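12/02/2018
By the Campus News Desk

Category: Campus Life / Lectures & Events

Sunen Lecture returns to Trolmont with a winter series on the right to vote

Trolmont College will open its doors to the wider community this December for the return of the Sunen Lecture, a series that many of our longtime readers will remember fondly and that has been missed on campus during its two-year break. The theme this time is the history of voting rights in small towns and mill cities, and the organizers in the History Department have put together an opening program that should have something in it for students, alumni and neighbors alike, including those who haven't set foot in a classroom in a good long while.

The opening talk will be held in Sorrentino Hall, the big brick building at the bottom of the hill that most people still call the old gym. It seats 680, and the department hopes to fill it. Admission is free, although tickets are required, and they can be picked up at the student union desk or at the public library in Clarkby. Each person may take up to 2 tickets. Doors open an hour before the talk begins, and anyone who has tried to park on the hill on a winter evening will understand why we suggest coming early and bringing a warm coat for the walk.

The lecture will draw on a collection of letters, petitions and handbills that came to the college library from several Clarkby families over the past few years. There are 1,723 items in all, most of them written by people who never held office and whose names don't appear in the usual town histories. Many had worked long shifts at the mills and then gone door to door in the evenings, asking their neighbors to register. Some of the letters are angry, some are very funny, and quite a few are mostly about the weather and somebody's bad knee, with a line or two about the election tucked in at the end. Library staff and student assistants have been sorting through them since last winter, and a portion will be laid out in the lobby of Sorrentino Hall before and after the talk.

The History Department has tied the event to two of its spring courses, and students enrolled in either one may attend a smaller discussion the following morning in the library reading room. Coffee and rolls will be served. Students from other departments are welcome as well, as long as there are chairs left, and the department asks only that they read the short packet of letters beforehand. Copies are at the circulation desk.

Readers who came to the earlier Sunen Lectures may recall that the question period had a way of running longer than the talk itself, and the organizers have wisely left plenty of room for that again. Questions can be asked from the floor or written on a card and passed to an usher – a small change made at the request of several older guests who found the line at the microphone hard on their feet. There will also be a sign language interpreter near the front on the left side, with a block of seats held nearby for those who want them.

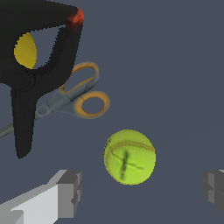 The college paid for the series this year with help from alumni, who gave $2,789 toward travel, printing and the lobby display. Whatever is left over will go to copying the most fragile of the letters, so that classes can handle the copies and the originals can stay safely in their boxes. Anyone in the Clarkby area who has old campaign papers, meeting notes or photographs sitting in an attic is warmly invited to bring them along on the night. Library staff will have a table by the coat check and will be glad to take a look, whether or not you care to part with them.

Further talks in the series are planned for the spring semester, with subjects still being settled. One is likely to deal with the student registration drives that went out from Trolmont on weekends, and another with the local newspapers that printed, or declined to print, the letters they were sent. Dates will be posted outside the History office and in these pages as soon as the rooms are booked.

If the opening talk has to be moved on account of snow, a notice will go up on the college website by noon, and tickets will be honored on the new date.

Contact the News Desk | Copyright 2018 Trolmont College Campus News. All rights reserved. | Back to top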